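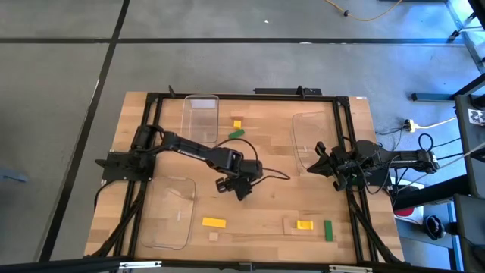

Gornley, August

Block sorting week! Peadar Moynihan and I spent the morning steering both arms by remote, one of us calling colors while the other drove. We logged 167 runs before lunch - my best day yet.
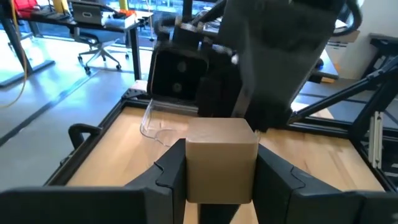
Small tan block, left gripper

You learn to close the fingers slowly and wait a beat before lifting. I rushed 42 of my early runs and threw them all out. The goal is 341 good ones, then we train.
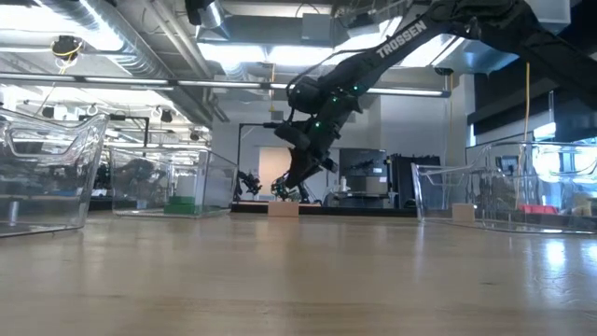
Lining up over a block, clear bins on both sides

More soon, my thumbs need a rest!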